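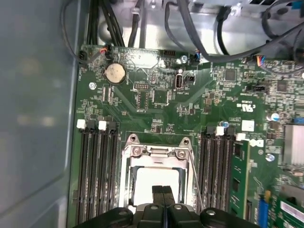

The second crash came on 29th July, in the same routine as the first, and that is the one I want to write up while I still have the logs open. We use the Mogensen arm for board work on old desktop machines. Memory in, memory out, sockets, small plastic parts. Nothing in the job needs much force, and that is why I had left the force limit alone for so long.

The fault shows up on a downward approach. The arm comes in over the board and is supposed to stop short of contact, then creep. On the second crash it skipped the creep. It went down 4 mm past the taught height at full approach speed and the controller tripped on motor current. By then the fingertips had already pressed on the socket frame of a scrap board. The board was no loss, but with a hand in there it would have been a different kind of post.

I blamed the force sensor first and lost an evening to it. I swapped the cable, zeroed it, hung a weight on it and got good numbers every time. The sensor was fine. Then I went through the Dorkari log line by line and found that the tool offset had gone back to the value for our old fingers. Those were shorter. The controller believed it still had room below the tips, so it never switched to the slow part of the move.

The offset lives in two places. One copy is in the arm's own settings and the other is in Skirmont, the little program that runs our pick list. After an emergency stop, Skirmont reloads its own copy and writes it over the arm's. I had updated one and forgotten the other back in November, when the new fingers went on. There was an emergency stop before each crash. I had pressed it both times for small things — a snagged cable, then a part that slipped.
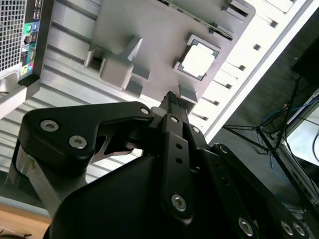
Does the same fault affect a part the arm is already holding?
It does, since the controller uses the same offset to work out where the held part ends, so a part can hit the bench or the case before the arm slows down.

The fix took 20 minutes. Skirmont now reads the offset from the arm and refuses to start if the two don't match. I also cut the approach speed inside a case and set the force limit to 36 newtons, well under what it was. I ran 509 approaches over a foam block after that, with emergency stops thrown in, and the creep started at the right height each time.

Still to do: the Sekon cell has the same program on it and I haven't checked its offset yet. It stays switched off until I have.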